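# Ceder bench cells: equipment planning notes

This file accompanies the Ceder manipulation data and records what the Paltthorpe laboratory owns, what it intends to buy, and how the money is divided. It is maintained by Lindsay Baxter. Corrections should be submitted as a pull request against the `planning` branch.

## Scope

The plan covers 5 bench cells of the two-arm type. Mobile platforms are budgeted separately under Flallance and are not discussed in this file.

## Budget lines

All amounts are in US dollars, per cell, before tax.

| Line | Ceiling | Approver |
|---|---|---|
| Spare gripper fingers and wrist parts | 466 | Ž. Urban |
| Cables, clips and connectors | 300 | Ž. Urban |
| Replacement arm, held in reserve | 3000 | L. Baxter |

Unspent money on the cable line may be moved to the gripper line without further approval. The reverse is not permitted. The reserve line may be used only after a repair quote has been obtained from Sýkora and entered in `quotes.csv`.

## Purchasing rules

1. Both arms of a cell are bought as the same model and revision. Mixed pairs were accepted in the first round and are being retired.
2. Wrist cameras are ordered with their brackets. A bracket ordered alone has taken longer to arrive than the arm it belongs to.
3. Each order lists the cable length measured along the arm with the elbow fully extended, plus slack at the wrist.
4. Task objects are bought locally and charged to the general supplies account. They do not count against the cell.

## Cell layout

Each cell consists of two arms mounted on a common front beam, with a camera above each gripper and plain light panels at the back and sides. Aluminum rails meet the beam at its ends. Props such as stands, pipe sections and hand tools are placed on the tabletop between the arms and changed from task to task.

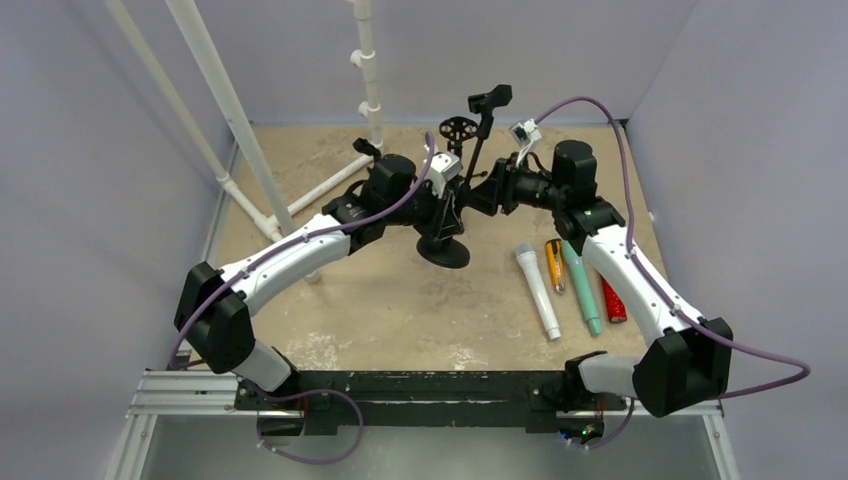

Tabletops are treated as consumables and are replaced when marks on the surface interfere with annotation. Ctibor Šťastný keeps the list of surfaces due for replacement and submits it each April. Panels have a longer life — none has yet been replaced — and no line is set aside for them.

## Open items

- Decide whether the fifth cell is bought complete or assembled from retired pairs. Vendula Hrnčiar has asked for the complete option to be priced first.
- Confirm with Sýkora that wrist parts for the current revision will remain on sale.
- Add a column for delivery time to `quotes.csv`.

## Contact

Budget questions: Lindsay Baxter. Parts and orders: Žofie Urban.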